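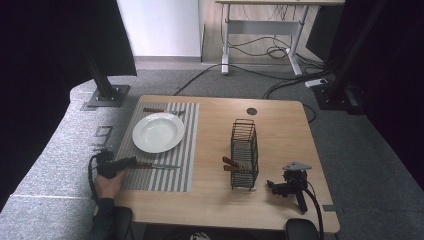

Preparing Clarified Milk Punch for Service
Prilloner Beverage Program, Staff Procedures
Revised Feb 3, 2020

This procedure applies to all bar staff at the Figueroa and Sallance locations. It replaces the earlier instructions for bottled punch, which should be removed from the station binder.

Ingredients for One Batch

Black tea, brewed strong and cooled
Aged rum
Brandy
Fresh lemon juice, strained
White sugar
Whole milk

Quantities are listed on the batch card for each location. A full batch yields nearly 1660 ml after filtering. Do not substitute low-fat milk or any plant-based milk.

Step 1. Prepare the base
Dissolve the sugar in the tea while the tea is still warm. Allow it to cool fully, then add the rum, brandy and lemon juice. Stir and taste. The base should be noticeably sharp at this stage, as the milk will soften it.

Step 2. Combine with the milk
Measure the milk into a clean container large enough for the entire batch. Pour the base slowly into the milk. Do not pour the milk into the base. Curds will begin to form at once. Stir gently, one or two turns only, and leave the mixture undisturbed for 80 minutes under refrigeration.

Step 3. Filter
Line a fine strainer with a rinsed paper filter and set it over a clean pitcher. Ladle the mixture in gradually. The first portion will run cloudy and must be returned to the top of the filter once the curds have settled into a layer. Do not press or scrape the curds. Filtering may be left overnight in the walk-in cooler.

Step 4. Bottle and label
Transfer the clear punch to 70 cl bottles. A full batch fills 2 bottles, with the remainder reserved for the manager's tasting. Each label must show the batch number, the date of preparation, the initials of the preparer and the words "Contains Milk."

Service
Pour over one large ice cube in a chilled rocks glass. Guests must be told that the drink contains milk, including those who order it from the Bemiler tasting menu, where the allergen note is printed on the reverse.

Any bottle that has turned cloudy is to be discarded and entered in the waste log.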